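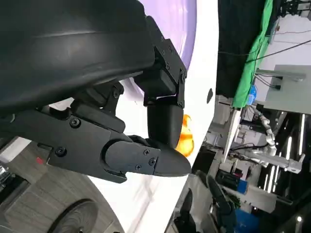 # lavon-wrist

Hi! I'm the person who put this set together, and this is the long version of the notes I kept meaning to write. If you only want to load the thing, skip down to **Getting started**. If you're planning to train on it, please read the part about orientation first, it will save you a bad afternoon.

Last updated April 24, 2018.

## What's in it

Lavon is a collection of tabletop manipulation examples for learning from demonstration. I drove the arm by hand, the arm recorded itself, and a model is supposed to figure out the rest. There are 3,480 episodes in the release. Each one is a single attempt at a single task, from the moment I press the pedal to the moment I press it again.

Every episode has:

- wrist camera frames (color only, no depth)
- joint positions and gripper opening, one row per frame
- the command I sent at each step, which is **not** the same as where the arm ended up
- a one-line task sentence, typed by me, typos and all
- a success flag: `1`, `0`, or `-1` for "I couldn't decide"

There are 17 tasks. Most are pick-and-place in some flavor, plus a few pushing ones and two stacking ones that I'm still kind of proud of. The list is in `tasks.txt`, and the wording there is what you should match against, since I sometimes got creative in the per-episode sentences.

## Orientation (please read!)

The wrist camera is close in and it turns with the wrist. So the gripper is huge, it's black, and depending on the pose the whole room can be lying on its side, with ceiling lights running down the right edge and office chairs along the bottom. I left all of that alone. I tried rotating everything upright using the joint angles and the policies got worse on my end (maybe my math was off, who knows), so the release has the raw frames and a helper called `upright.py` if you'd like to try it yourself.

A couple of things follow from that:

1. Don't use random flips. Left and right mean something to the gripper.
2. Small crops are fine. Large ones eat the fingertip, and the fingertip is most of what the model has to go on in the last few frames before contact.
3. Backgrounds are messy. Curtains, bins, cables, another arm across the room. If your network is memorizing the green cloth, well, mine did too for a while.

Objects near the fingers are often out of focus. An orange thing right behind the fingertip can turn into a glowing blob with no edges at all, and glossy white surfaces don't help. I thought about throwing blurry frames out and decided to keep them, because that's what the camera gives you at run time.

## Getting started

Unpack, then:

```
python check_episodes.py --root lavon/
python make_index.py --root lavon/ --out index.csv
```

The first script complains about missing rows. It should come back quiet. If it doesn't, your download is probably short and you should grab the archive again. The second writes an index with one line per episode, and the loader in `load.py` reads that.

## Splits

I hold out 328 episodes for testing. They're chosen by recording session, so you won't find the same session on both sides. Please don't reshuffle by frame! Neighboring frames are nearly identical, and your numbers will look amazing and mean nothing.

There's also `padura_small`, 70 episodes picked by me for quick debugging. It's easy stuff. Don't report results on it.

## Known problems

- The gripper opening drifts in the earliest sessions. I recalibrated after that, but the old values are as recorded. Subtract the first row of the episode and you'll be mostly okay.
- Some episodes start with me sitting there thinking. `trim_idle.py` cuts these.
- Failures are underrepresented. When I dropped something early on, I'd hit delete out of pure habit, and it took me too long to stop doing that.
- One operator (me), right-handed, impatient. My reaches are fast and my grasps come from the same side more than they should.

## Names, in case you're confused

`Jõgi` is the recording software and `Clakent` is the file format it writes. The folder names use `jogi` without the tilde after an unzip tool mangled it on one of our machines.

## What's next

A second batch is planned for July, with failures kept this time and a fixed side camera if I can get the timing to line up. If you find a broken episode before then, open an issue with the episode number and the frame where it goes wrong. Fixed labels are very welcome too, just send `labels.csv` and leave the frames out of the pull request.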